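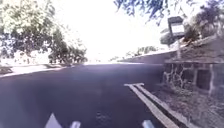 Front camera exposure and mast set-up on a road rover

Posted by kerbside_lk
Four-wheel outdoor rover, one forward camera, GNSS antenna on a short mast. It runs the access road at our Dastham site. Two questions on set-up.

First, auto exposure meters over the full image. With a pale sky and dark tarmac the sky goes nearly white and anything near the horizon is lost. Signs at distance come out as a blank panel. Exposure ceiling is 15 ms, gain is fixed.

Second, the kerb detector loses the edge when there is a shadow parallel to it. It picks the shadow instead and the planner shifts left.

Firmware on the camera board is build 484. Lajos Kerekes did the original calibration and left a note saying not to touch the tilt without redoing the extrinsics. I have not touched it.

Posted by mudflap
Meter on the lower half only. Most boards let you set a window. You will lose the sky completely but the kerb detector has no use for it.

Posted by Florkell_bench
Disagree. He wants signs as well, and they sit above the horizon line. A road-only window will make them worse. Lower the ceiling to 8 ms, keep full metering, and apply a gamma curve before the detector.

Posted by mudflap
Then the tarmac is noise. There is little enough texture on it to start with.

Posted by kerbside_lk
Signs are second priority. Kerb and verge come first.

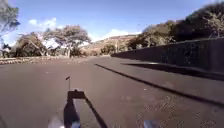

The wall is on the right for this stretch and its shadow lies along the base. There is a second, narrow shadow line further out on the road, and that is the one the detector prefers. Strong contrast, straight, correct general direction. Everything it has been told to look for.

Mast is a black bracket with a crosspiece at the top. The bolts were checked in October.

Posted by Borbély
Add a height check. A shadow has no step. If you have no depth sensor, compare the candidate line with the surveyed edge and reject anything more than 30 cm out. Also mask the chassis and the mast in the detector input. The rover's own shadow will need handling separately, as it moves with heading and time of day.

Posted by Florkell_bench
Surveyed edge is only as good as the antenna position. Is the lever arm entered correctly? If the mast has been off at any time, measure again from the antenna phase centre to the camera, not from the bracket.

Posted by kerbside_lk
Config says 412 mm forward offset. I make it 398. The mast was swapped for a Bekeck one before I took over, so the figure probably belongs to the old part.

Posted by Borbély
14 mm will not move a kerb by a lane. Correct it anyway, then look at the shadow problem.

Posted by kerbside_lk
Lever arm corrected, chassis mask added, metering window set to the lower 60 per cent. Replayed 1,898 stored images. False edges are down but the narrow shadow still gets through on the wall section. Height check is next. I will post the config once it has done a full run.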